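Suporte > Chamados > Impressão > Chamado 486

Faixas claras na impressão de provas

Tempo de leitura: 2 minutos

Aberto por: Jong-dae Ma
Data: 16 de fevereiro de 2025
Equipamento: impressora Jarodon, papel fosco Mendes

Bom dia. Desde a troca do cartucho cinza, as provas saem com faixas claras na horizontal, sempre na metade de baixo da folha. Nas áreas de cor escura quase não se nota, mas nos tons suaves o defeito é muito visível. O contador marca cerca de 4000 páginas.

Já fiz a limpeza normal duas vezes e uma limpeza profunda. O teste de injetores saiu completo.
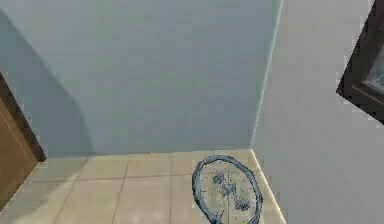
Depois disso alterei o perfil de cor no Clerkura para o perfil do fabricante do papel. As faixas continuam na mesma posição – por isso penso que o problema não está no perfil.

Resposta do suporte (Alis):
Favor verificar o avanço do papel. No menu de manutenção, imprima a folha de ajuste e informe o valor atual.

Jong-dae Ma:
O valor estava em 99, e o manual indica 4 para papel fosco. Não sei quem o mudou. Coloquei 4 e imprimi de novo: as faixas desapareceram, só ficou uma linha muito fina perto da margem inferior.

Alis:
Essa linha pode vir do rolo de saída. Limpe com pano seco, sem álcool, e repita a prova.

Jong-dae Ma:
Limpei o rolo. A linha não apareceu em três folhas. Peço para deixar o chamado aberto até eu terminar o pacote de papel.

Estado: em observação

Contato do suporte | Voltar ao topo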